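Open day at the Orketti lab – anybody else go?

sprocketmom7
Wed 4 March
So I dragged my two kids to the Orketti open day on Saturday (free parking, lukewarm cider, the usual) and I'm still thinking about the sandwich table. Real simple setup: pink plate, clear trays, pretend bread and lettuce and cheese and so on, and an arm to move it all around. My youngest wouldn't leave. Cirilo Valdovinos was running it and he was so patient with her – she must have asked him why it couldn't use mayo for ten minutes straight!
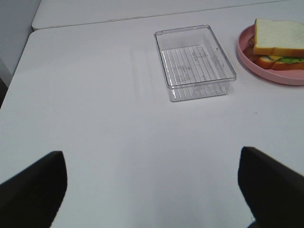

Anyway, he told us the bread is the easy part and the lettuce is what keeps him up at night. I'd have guessed the opposite. Did anybody catch the afternoon session? We had to leave for a birthday party.

dinkwater
I was there for the afternoon. It was fine? I don't want to be a grump, but I drove in from Cuevas and stood in line to see a sandwich get made slower than I make one half asleep. The line-following carts by the door were more fun.
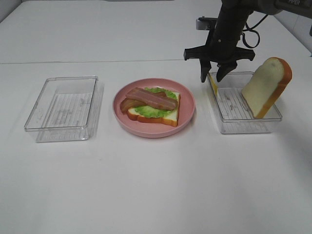
Also I couldn't hear a word past the second row. Get the man a microphone.

sprocketmom7
Okay, the sound was bad, I'll give you that. But slow is kind of the point, no? Cirilo said they did 1000 practice runs before they let the public in, and 874 of those ended with everything where it was supposed to be. I thought that was pretty great.

dinkwater
So 126 bad sandwiches. I'd like to see the other number on the poster too.

kerkico_shopfloor
I run packing cells at Kerkico, so I'll stick up for the sandwich. Thin floppy stuff is miserable to pick. We spent all of November trying to get one cell to handle flat pouches and I still hear about it at lunch. Bread is stiff and has a nice fat edge to grab, but cheese standing on its side in a tray is a whole other animal.

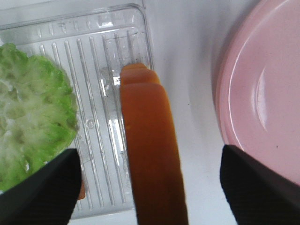 What I'd push back on is using play food. It doesn't tear and it doesn't stick to itself. Swap in a real slice of American cheese and I bet that 874 drops like a rock. I asked Braulio Olvera about it (he gave the talk upstairs) and he pretty much agreed, but he said they'd need to clean the fingers after every run and the open day would smell like a deli by noon.

sprocketmom7
My kids would have been fine with the deli smell. Do you know if they sort the pieces by kind, or does it not matter which tray they're in?

kerkico_shopfloor
Not by kind, from what I saw. Each tray can have its own mix, which I liked, it's closer to what you get in a plant.
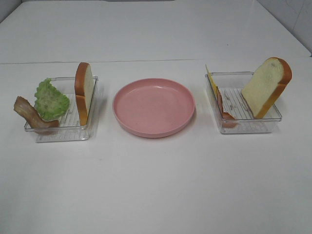 Both trays loaded, plate still empty.

dinkwater
Fine, that's harder than I was giving it credit for. Still say the carts were better.

tilde_hank
Skular has its own open day coming up, by the way. They only have 100 spots and you need to sign up at the front desk, they won't do it by phone. I went last year and you could drive one of the arms yourself – my turn lasted 7 minutes and I dropped everything.

sprocketmom7
Signing up tomorrow, thank you!! Are little kids allowed to drive?

tilde_hank
Mine did, with a grown-up next to her. Bring a snack, the vending machine only takes coins.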